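The oat bars are back, and this time there are enough of them

If you came by the Ernbridge market stall last month and found an empty crate and a handwritten apology, this item is for you. Bekanex, the two-flavor snack company that started in a rented bakery kitchen on Uibo Street, has finally moved into a space with its own ovens, and the first full-size batches are going out to shops now. I've been following these bars since they were sold in wax paper with a rubber band, so forgive me if I get a little carried away!

Some background for newer readers. Uldis Vaher spent most of his working life fixing commercial dishwashers, and he ate his lunch in the van. He got tired of snack bars that tasted like candy and left him hungry an hour later, so he began baking his own on Sunday afternoons: toasted oats, rye flakes, sunflower seeds, sour cherries, a spoonful of malt syrup and quite a lot more salt than you'd expect. His coworkers started asking for them. Then the places where he fixed the dishwashers started asking for them, and that's more or less how he ended up with a business.

The name doesn't mean anything, by the way. He wanted something he could say over the phone without spelling it, and he has been spelling it over the phone ever since.

What I love about the bars is how stubborn they are. There is no chocolate coating and no drizzle. The cherry one is chewy at the center and nearly crunchy at the corners, and the corner pieces are so popular that Uldis had trays made in a long, narrow shape just to get more of them. The second flavor, caraway and apple, sounds like a dare. I put off trying it for weeks and then ate two in the car outside the hardware store. It tastes like the heel of a good rye loaf with apple butter on it, and it is wonderful with sharp cheese.

The old kitchen could only be used from 10 p.m. until the bread bakers came in, and on a good night it turned out 232 bars. That sounds like plenty until you hear that one café downtown was taking 90 of them every Friday. The rest were split between the market stall and a handful of shops, and anyone who slept late on market day was out of luck (me, twice).

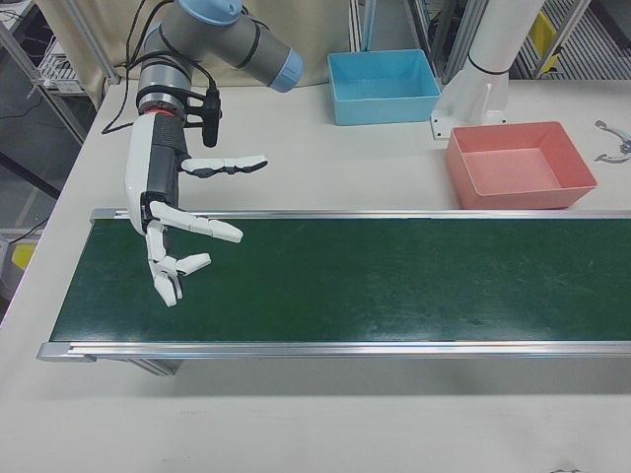
Will the recipe change now that the batches are bigger?

Both flavors are staying the way they are, apart from a slightly longer rest before cutting. Uldis says the larger slabs hold their heat, and if you slice them too early the middle crumbles. He lost most of three trays finding that out, and I'm told the crumbs were very good on yogurt.

Those crumbs have turned into a product of their own, which may be my favorite piece of news this month. They're calling it Kumell, and it's sold in a plain paper bag with a fold-over top. It's basically the broken edges and end pieces of the cherry bar, baked a second time until they're dark and crisp. You can pour milk over it, but I've been eating it by the handful while waiting for the kettle. A friend of mine stirs it into softened vanilla ice cream and puts it back in the freezer, and I wish I had thought of that first.

The new place is out past the feed store, in the low brick building that used to be a print shop. There's a small counter at the front where you can buy bars, Kumell and coffee, and there's a bench outside that gets the morning sun. Ovens go on at 5 a.m., and the smell reaches the bus stop by six. If you live out that way, you already know.

A few readers wrote in about price, so I asked. A single bar costs the same as before. The box has gone up a bit, mainly on account of the cherries, which had a poor harvest and are hard to replace. Uldis tried cranberries for a week and gave up on them – too sweet once they're dried, he says, and the unsweetened ones were like chewing on a button. He'd rather charge a little more for the box than swap the fruit, and I'm with him on that.

People have also asked about nuts. The bars have never had any in the recipe, but the old kitchen handled almonds and hazelnuts, so the label carried a warning. The new kitchen doesn't bring nuts in at all. The warning is staying on until the paperwork is finished, so please keep reading the label if this matters in your house. As for gluten, there's rye in both flavors, and a version without it isn't in the works. He has tried! He says it tasted fine and fell apart in the wrapper.

Shops that want to carry the bars can now get on the list again after a long freeze. At last count there were 39 stores stocking them, most within an hour's drive, plus one ferry kiosk that apparently outsells everybody in the summer. Mail orders are open too, in boxes of 12, and they ship on Mondays so nothing sits in a warehouse over the weekend.

I went to the opening morning in March, and it was a lovely, slightly chaotic few hours. The card reader stopped working almost right away, so people wrote their names in a notebook and came back later with cash. Some 106 bars were gone before nine, along with every last bag of Kumell. Uldis spent most of the time behind the counter looking stunned and handing out corner pieces to kids. The dishwasher, I'm pleased to report, is one he rebuilt himself.

There's talk of a third flavor for the fall. I had a bite of a test version with roasted pumpkin seeds, honey and black pepper, and I thought it was terrific, but the pepper came on pretty strong and he's still working on the amount. If you stop by on a weekday, ask at the counter whether there's a test tray out. There often is, and they really do want opinions, including the rude ones.

Counter hours are 7 a.m. to 2 p.m., closed Sunday. Bring a bag if you're buying Kumell for other people, and get two for yourself.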